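Mernico Household Repair Log, release 3

Summary

The Mernico log is a table of repair attempts on small household appliances, recorded at the intake desk of the Narkoritz repair workshop. Each row is one appliance brought in by one visitor. Release 3 contains 2,164 rows, of which 1,238 have a confirmed outcome. The rest were taken home unfinished, referred elsewhere, or closed without a note.

The log is meant for work on fault reporting, text classification of short notes, and parts planning. It was not collected as a sample of all appliances in use and should not be read as one.

Files

repairs.csv holds the main table, UTF-8, comma separated, one header row.
parts.csv lists replacement parts, joined on repair_id. A repair can have zero or more parts.
codes.txt lists the fault codes and their short names.
CHANGES.txt lists edits between releases.

Fields in repairs.csv

repair_id: integer, unique, never reused.
category: one of 20 values, set at intake.
brand_raw: as written on the form, spelling not corrected.
age_years: owner's estimate. Blank if unknown. Zero means less than one year.
complaint: free text, owner's words, names and phone numbers removed.
fault_code: set by the repairer after opening the appliance.
outcome: fixed, partly_fixed, not_fixed, or blank.
minutes: bench time, rounded up to the next five.

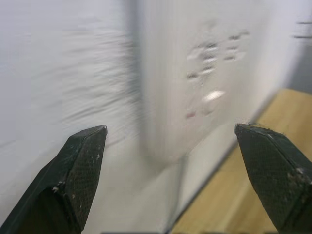

Blank and zero are different in every numeric column. Some spreadsheet programs fill blanks with zeros on import, which shifts the mean of age_years downward. Check the column after loading.

Labeling

Complaint text was entered from paper forms by one person and compared against the form by a second. Fault codes were not double entered. Where a repairer wrote two codes, the first is kept in fault_code and the second moves to fault_code_2, which is mostly empty.

Codes in the M group cover motors, gears, couplings, and drive shafts. Repairers did not agree on where a stripped coupling belongs. Older rows use M4 and newer rows use M6. Merge the two before comparing releases.

Codes in the E group cover cords, switches, fuses, and boards. E9 means "electrical, not located" and is overused in the first release.
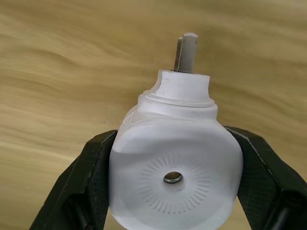 Brand names were matched to a short list with the Vasseur string matcher at its default threshold. The result is in brand_clean. It is wrong often enough on names under four letters that those rows are flagged with brand_check = 1. Use brand_raw if the exact spelling matters.

Known problems

Kettles and toasters are overrepresented. The desk turned away microwave ovens, so that category is absent.

The July rows have no values for minutes. The bench timer was not in use that month.

Duplicate visits are linked through prior_id only if the owner brought the earlier receipt. Repeat failures are therefore undercounted.

"Fixed" means the appliance ran at the bench before it was returned. There was no follow-up.

Splits

No official split is provided. For text classification, split on repair_id after grouping linked visits, or the same appliance can land on both sides. The Dinach loader does this when group_visits is set to true.

License and contact

Tables are released under CC BY 4.0. Corrections go to Devendra Kashyap through the issue tracker. Include the repair_id and the column name. Reports without a repair_id are closed.

Last edited November 15, 2025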